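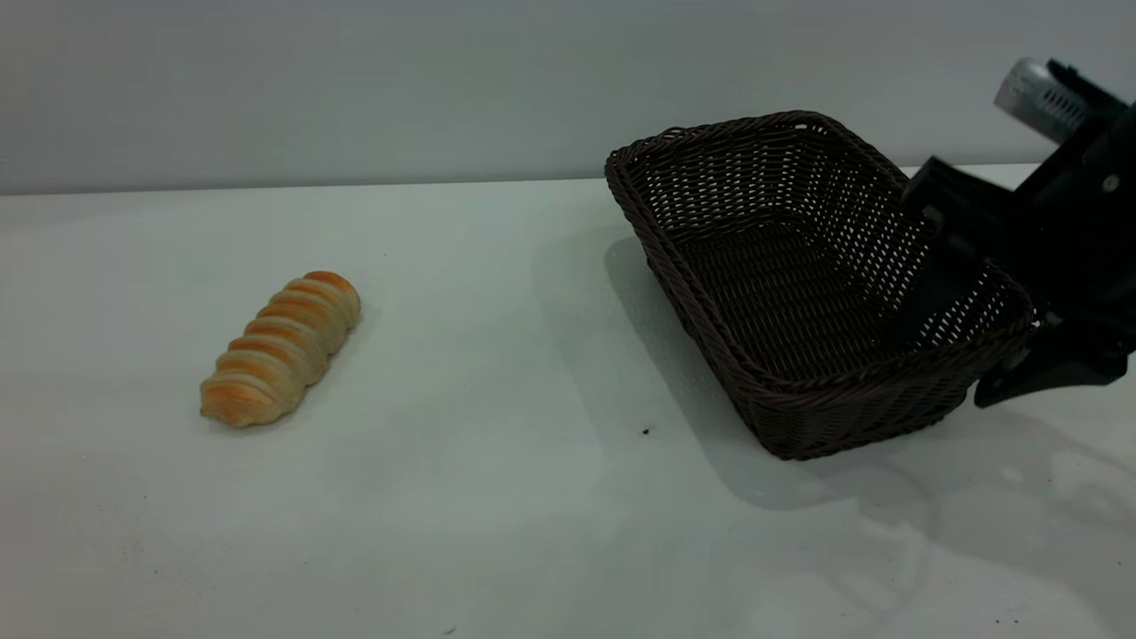 Why does bread have holes in it?

The holes are made by bubbles of gas. The gas comes from yeast, a tiny living thing that bakers mix into the dough. When the dough is baked, the bubbles are fixed in place and you can see them when you cut the loaf.

To understand how the bubbles get there, you need to know what goes into bread and what happens to it on the way to the oven.

What is bread made of?

Most bread has only four things in it: flour, water, salt and yeast. Some breads have extra things added, such as milk, butter, eggs, sugar, seeds or dried fruit. A plain white loaf from a village bakery might have just the four.

Flour is made by crushing grain into powder. The grain is usually wheat, but rye, barley, oats and maize can be ground too. A grain of wheat has three parts. The outside is a tough brown coat called the bran. Inside is a large white part, full of starch, which is food for the young plant. At one end is the germ, the small part that would grow into a new wheat plant if you put it in the ground.

White flour is made from the white part only. Wholemeal flour has all three parts in it, so it is browner, and bread made with it tastes stronger. It has more fibre, which helps food move through your body.

What is yeast?

Yeast is a kind of fungus, so it is a distant relative of mushrooms. Each yeast is made of a single cell, much too small to see without a microscope. The little brown grains you get in a packet of dried yeast are made of huge numbers of cells stuck together. They are alive, but they are resting. They wake up when they get wet and warm.

Yeast feeds on sugar. You might think there is no sugar in plain dough, but there is. Once flour is mixed with water, some of the starch starts to break down into sugars, and the yeast can use these. As it feeds, it gives off a gas called carbon dioxide. This is the same gas that makes fizzy drinks fizzy, and you breathe some of it out yourself.

Yeast also makes a little alcohol. Almost all of this goes off into the air during baking.

Why doesn't the gas escape?

Some of it does, but most of it is trapped. The reason is something called gluten.

Wheat flour has proteins in it. When they get wet they join together and make long, stretchy strands. These strands are the gluten. When a baker kneads dough - that means pushing, folding and turning it over and over - the strands link up into a kind of net. The net can stretch a long way without tearing. Each bubble of gas pushes against it and the dough swells up, in the same way that bubble gum swells when you blow into it.

You can feel this change if you make bread at home. At the start the dough is sticky and lumpy, and it breaks if you pull it. After ten minutes of kneading it is smooth and springy. If you press it with a finger, the dent slowly fills in again.

Rye flour makes weaker gluten than wheat flour does. Rye loaves are often flatter and heavier, with small holes.

Some people cannot eat gluten because it makes them ill. Many of them have an illness called coeliac disease. Their bread is made with other flours, such as rice or potato flour, and the baker has to add something else to hold the bubbles in.

How long does dough take to rise?

That depends mostly on how warm it is. Yeast works slowly when it is cold. In a fridge it does not stop altogether, but dough left there in the evening will still be rising the next morning. In a warm kitchen the same dough may be ready in an hour or two. If the yeast gets too hot it dies, and then the dough will not rise any more. This is why recipes tell you to use warm water and not boiling water.

At the bakery in Plemham the dough is left in a room kept at 22 degrees. The bakers start work at 3 o'clock in the morning so that the first loaves are on the shelf when the shop opens at 8. The one day they do not bake is Monday.

Most dough rises twice. After the first time, the baker presses some of the gas out and shapes the dough. It may be put in a tin, made into a ball, rolled into a long stick, plaited, or cut up for rolls. Then it rises again. The second rise is called proving.

Large bakeries do this work with machines. The Pichler bakery in Lallach makes 2,000 loaves an hour, and its dough is mixed very fast for a few minutes so that it does not need such a long rise.

What happens in the oven?

First the dough gets a last burst of growing. The gas in the bubbles gets bigger as it warms up, and the yeast works as hard as it can for a few minutes. Some of the water in the dough turns to steam, which makes the bubbles bigger again. Bakers call this oven spring. It is the reason a loaf often has a split along the top. Many bakers cut the top with a sharp blade before baking, so that the split comes where they want it.

Then the yeast dies from the heat. The gluten sets firm, and the starch soaks up water and sets too. From this point the bread keeps its shape. The gas leaks out and air takes its place, but the holes stay.

The outside of the loaf gets much hotter than the inside and dries out, and this makes the crust. It turns brown because sugars and proteins on the surface change when they are very hot. The same thing happens when you make toast or fry an onion. The browning gives crust its smell and a lot of its taste. Brushing dough with beaten egg or milk before baking makes the top browner and shinier.

Does all bread have yeast in it?

Some bread has none. Flatbreads such as chapattis and tortillas are usually made without it. They are rolled thin and cooked quickly on a hot surface. They can still puff up, because the water inside turns to steam.

Soda bread, which is well known in Ireland, rises with bicarbonate of soda. This is a white powder that gives off carbon dioxide when it meets something sour, such as buttermilk. It works straight away, so soda bread does not have to be left to rise and goes into the oven as soon as it has been mixed.

Sourdough does have yeast in it, but not from a packet. There are wild yeasts on grain and in flour. If you mix flour and water, leave it in a jar and add a little fresh flour and water each day, the yeasts grow until there are enough of them to raise a loaf. The mixture is called a starter. Bacteria live in it too, and they make the acids that give sourdough its sharp taste. People raised bread this way for thousands of years before yeast was sold in shops.

Why does bread go stale?

It would be easy to think that stale bread has just dried out. It does lose some water, but that is only part of it. As bread gets older the starch in it slowly changes and becomes hard. This happens faster in a fridge than in a cupboard, so a bread bin is a better place for a loaf you are going to eat soon. In a freezer it hardly happens at all.

Warming stale bread softens the starch again for a little while. Stale bread can also be made into breadcrumbs, bread pudding or croutons for soup. Bread with mould on it is different and should be thrown away. Don't cut off the mouldy bit and eat the rest, as the mould can spread through the soft part where you can't see it.

Try it yourself: blow up a balloon with yeast

Ask a grown-up before you start.

You need a small empty plastic bottle, a balloon, a packet of dried yeast, two teaspoons of sugar and some warm water.

Stretch the balloon a few times with your hands. Pour warm water into the bottle until it is a third full. Add the sugar and the yeast, put the lid on and shake it gently. Take the lid off and pull the neck of the balloon over the top of the bottle. Stand it somewhere warm and look at it again after half an hour.

The balloon should have started to fill with carbon dioxide. You can do it again with cold water, or with no sugar, and see what is different.

Words to know

Bran: the brown outer coat of a grain.
Carbon dioxide: the gas that yeast makes as it feeds.
Gluten: the stretchy net that holds bubbles in dough.
Knead: to push and fold dough until it is smooth.
Prove: to leave shaped dough to rise before baking.
Starter: a mixture of flour and water with wild yeast growing in it.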